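### 3.2 Layers, weight, and the habit of making the bed

When we began talking with households in Takora about how they sleep through the cold months, we expected to hear mostly about heating, and we did hear a good deal about it. What surprised us, and what we would like to spend a little time on in this section, was how quickly the talk drifted to bedding. People had opinions! They told us which cover belonged on top, which one had come down from a grandparent, and which one only came out of the closet when the wind blew in off the lake.

We visited 40 homes, each of them 2 times, once in July and once in the depth of winter. In the summer visits the heavier covers were usually folded away, often in a chest or on a high shelf, and we had to ask to see them. By winter they were back on the beds, and the sleepers we spoke with were glad to explain how the layers went together. A plain or patterned sheet came first, and a quilted cover of one sort or another was the most common thing to find over it (Figure 4). 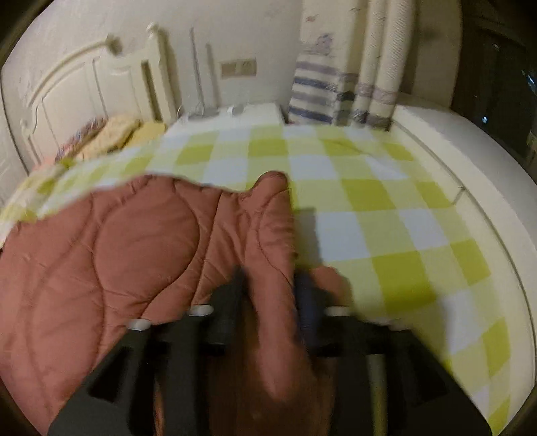 *Figure 4. A quilted comforter over a checkered sheet. Photo: Lindgren Household Textiles Survey.*

Weight came up again and again, and it deserves a word of its own. Many of the older sleepers liked a cover they could feel, and several said they slept poorly in hotels for want of one. Younger people tended to prefer something lighter that could go in the washer at home, though they were often fond of the old covers too and kept them for guests. In 5 homes the heaviest quilt was shared out by turns among the children, with a good deal of bargaining over who got it on the coldest nights.

We also asked about making the bed in the morning. Here the answers were looser, and we would be careful about leaning on them. Some people pulled the covers straight as soon as they were up, while others left them turned back until midday to let the mattress air, a practice we also met in our earlier work in Eltudari. Washing habits, which bear on how long a quilted cover lasts, are taken up in Section 3.3.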